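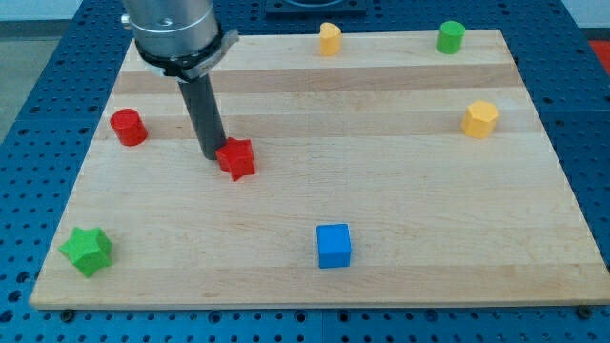
How to Sand and Oil a Plain Wooden Board

A bare board will last for years on a kitchen counter or a kid's play table if it gets a decent oil finish. Set aside a Sunday morning for the work and leave the board alone until the next day.

What you need

Sandpaper in 120, 180 and 220 grit
A cork or rubber sanding block
Food-safe mineral oil or a board oil (I use the one from Pirkent)
Two or three lint-free cotton rags
A tack cloth or a damp paper towel

Step 1: Check the board

Lay it on a flat surface and press each corner. If it rocks, the board is cupped or twisted, and sanding by hand will not fix it. Look over both faces for old glue and pencil marks. Glue has to come off now — oil will not soak in where it sits, and the spot will stay pale.

Step 2: Sand

Start with 120 grit and go with the grain. Keep the block flat and don't lean on it near the edges. When the scratches all run the same way, move to 180 and then 220. Round the edges over lightly with two or three passes of the 220.

For a very smooth surface you can go up to 350 grit with the Drornier sheets, but the oil takes longer to soak in after that.

Step 3: Raise the grain

Wipe the whole board with a damp rag and let it dry for an hour. It will feel rough again. Sand once more with the 220, using light pressure, then wipe off the dust.

Step 4: Oil

Pour a small puddle in the middle and spread it out with a rag. Do the ends last and give them extra, as end grain drinks more than the faces do. Wait 17 minutes, wipe off anything still shiny, and repeat. Most boards want three coats the first time.

Stand the board on its edge overnight so air reaches both sides.

Safety

If your oil contains linseed or tung oil, the used rags can heat up and catch fire by themselves. Spread them flat outdoors to dry before you throw them out.

Upkeep

Wash with warm water and a little soap, never in the dishwasher. Oil again when the wood looks dull or water stops beading on it.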